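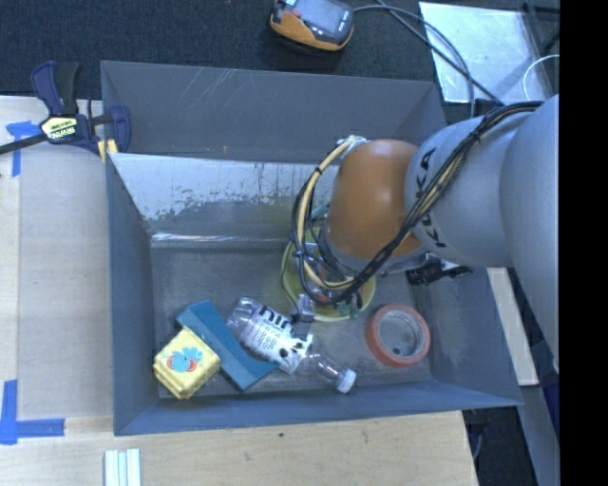
Ticket: Masia, Lagemeldungen — Freitagsproteste Windusbridge werden doppelt gezählt
Gemeldet von: Tiziana Ferraro, Redaktion Ausland
Bearbeitung: Keyvan Najafi
Eröffnet: 13. Dezember 2025
Priorität: hoch
Status: gelöst, Nacharbeit offen

Beschreibung (Ferraro)
In der Übersicht zu den Protesten am Grenzübergang Windusbridge steht die Kundgebung von gestern zweimal. Einmal mit dem richtigen Ort und vier Verletzten, einmal unter »Grukell, Provinz« mit acht Verletzten. Die Zeile für den Gesamtstand addiert beides. Der Wochenzähler ist ebenfalls weitergesprungen und liegt jetzt eine Woche zu hoch. Wir haben die Zahl im Morgenüberblick so übernommen und mussten korrigieren. Bitte bald ansehen, die Abendmeldung greift auf dieselbe Übersicht zu.

Rückfrage (Najafi)
Wurde eine der beiden Meldungen von Hand angelegt? Und welche Verletztenzahl ist nach eurem Stand richtig?

Antwort (Ferraro)
Von Hand wurde nichts angelegt. Zu den Zahlen: Die Klinik in Windusbridge spricht von vier Verletzten, das Streikbündnis von acht. Die Grenzpolizei nennt keine Zahl. Wir geben beide Angaben mit Quelle wieder und addieren sie nicht.

Log Najafi
Meldungen verglichen. Beide kommen über die Schnittstelle von Ostapchuk herein. Die erste ist die Eilmeldung vom Abend, die zweite die Zusammenfassung aus der Nacht. Die Zusammenfassung trägt dieselbe Ereignisnummer, aber mit einem Leerzeichen am Ende. Masia behandelt sie deshalb als neues Ereignis.

Leerzeichen in der Testumgebung entfernt, beide Meldungen neu eingelesen. Ergebnis: immer noch zwei Einträge. Also noch etwas anderes.

Ortszuordnung geprüft. In der Zusammenfassung steht im Ortsfeld nur »Grukell«. Das ist die Provinz, der Übergang liegt darin. Der Abgleich verlangt aber den gleichen Ort auf der gleichen Ebene. Ereignisnummer allein reicht ihm nicht.

Zeitstempel geprüft. Die Zusammenfassung wurde nach Mitternacht verschickt, und Masia hat das Versanddatum als Ereignisdatum eingetragen. Das Feld für das Ereignisdatum war leer. Damit ist auch der Wochenzähler erklärt: Er zählt bei dieser Protestreihe jeden neuen Kalendertag mit Kundgebung als eigene Woche. Solange nur freitags demonstriert wurde, ist das niemandem aufgefallen.

Anfrage an Ostapchuk, ob sich am Format etwas geändert hat.

Antwort Ostapchuk, Technik (Daryna Vakulenko)
Ja, die nächtlichen Zusammenfassungen werden seit Ende November aus einer anderen Vorlage erzeugt. Das Ereignisdatum steht jetzt im Textkörper, das Ortsfeld enthält die Verwaltungseinheit. Die Umstellung war im Rundschreiben an die Abnehmer angekündigt. Das Leerzeichen ist ein Fehler auf unserer Seite und wird mit dem nächsten Update entfernt. Die alte Vorlage können wir für euren Zugang vorübergehend wieder einschalten.

Log Najafi
Das Rundschreiben ging an die Adresse von Matvii Kushnir, der nicht mehr im Team ist. Verteiler geändert. Alte Vorlage bitte einschalten, bis unser Abgleich angepasst ist — bestätigt von Vakulenko.

Betroffene Einträge gesucht: 14 Dubletten seit der Umstellung. Die meisten betreffen Ratssitzungen und Straßensperren in Grukell, zwei gehören zur Protestreihe. Die ältere der beiden hatte keine Verletztenangabe und ist in der Summe deshalb nicht aufgefallen. Ihr Datum war richtig, also auch kein Sprung im Zähler.

Änderungen:
Leerzeichen am Ende der Ereignisnummer werden beim Einlesen abgeschnitten.
Bei gleicher Ereignisnummer wird zusammengeführt, wenn ein Ort im anderen liegt. Der genauere Ort bleibt stehen.
Fehlt das Ereignisdatum, geht die Meldung in die Prüfliste und erscheint nicht in der Übersicht.
Abweichende Opferzahlen werden nebeneinander mit Quelle angezeigt. Eine Summe wird dann nicht gebildet.

Dubletten zusammengeführt, Wochenzähler neu berechnet. Bitte prüfen.

Prüfung (Ferraro)
Die Kundgebung steht nur noch einmal da, mit Windusbridge als Ort und beiden Angaben. Der Zähler stimmt mit unserer eigenen Liste überein. Eine Sache noch: Bei der Sperrung der Zufahrtsstraße fehlt jetzt der Hinweis auf die Lkw-Schlange, der war vorher in der zweiten Meldung.

Log Najafi
Stimmt, beim Zusammenführen wurde der Text der jüngeren Meldung verworfen. Aus der Sicherung zurückgeholt und angehängt. Die anderen Einträge durchgesehen, dort ging kein Text verloren.

Offen
Wochenzähler auf echte Kalenderwochen umstellen (Maribel Villca).
Alte Vorlage bei Ostapchuk wieder abbestellen, sobald der neue Abgleich im Betrieb ist.
Korrekturhinweis im Morgenüberblick — liegt bei der Redaktion.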